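I have a theory that you can tell how a week went by what's left on the table at the end of it. Ours had been collecting stuff since Monday, and by the time I finally got to it I'd been walking past the same junk for so long I'd stopped seeing it. You know how that goes.

So I put 30 minutes on my phone timer and started. Mugs went back to the kitchen (six of them, and I'm pretty sure four were mine). A stack of mail went into the drawer where mail goes to be forgotten. Then it was down to plain old trash, which I always save for last since it's the fun part.

Hsin-yi got us a little tabletop bin back in February and I was rude about it. Who needs a trash can ON the table? Me, apparently! The big can is all the way down the hall, and I will not walk down a hall for one napkin. I'll leave that napkin sitting there until it has a birthday.

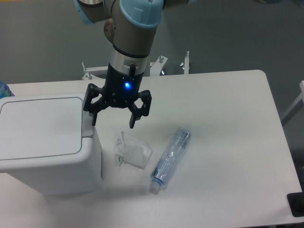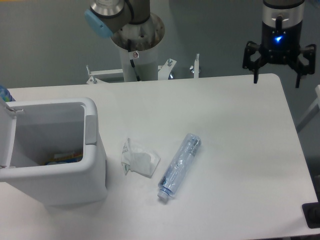

Crumpled paper and an empty bottle, the last stragglers.

My one ongoing argument is with Elis, who thinks bottles shouldn't go in the small bin at all. They take up so much room, he says, and he's right, and also they belong in the recycling. My habit is to squash them flat, put the cap back on and make one trip at the end with the whole lot. His is to carry each bottle out the second it's finished, like a saint. Guess which of us has a bottle on the desk right now. (It's me. It's been there since lunch.)

The other thing I've learned is to empty the little bin before it's full. If you wait until the lid won't close, you end up balancing wrappers on top, and then you've got two messes. I do it every evening now, or most evenings, or when Yee-man gives me a look.

I finished with nine minutes left on the timer and used them to wipe down the table and eat a cookie over it, so now there are crumbs. Next up is the mail drawer, which I'm dreading. I found a Pralleo catalog in there last time that was older than the drawer.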